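Best B-side that should have been the single?

marinho_fan19
Brerano's "Kulteo" single, September pressing. Flip it over. The A-side is four minutes of a man rhyming "fire" with "desire."

Ivlow
Disagree. The B-side has a flute solo, and I've met flute solos.

marinho_fan19
It's a short one -- you can hold your breath through it.

Ivlow
I did. Twice. The chorus on the A-side at least knows where it's going.
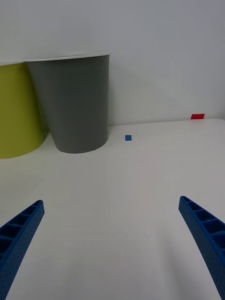
So does a bus. My copy cost 4 bucks and I still feel the B-side owes me two.

aparecida_r
Mono mix or stereo? The flute is quieter in mono.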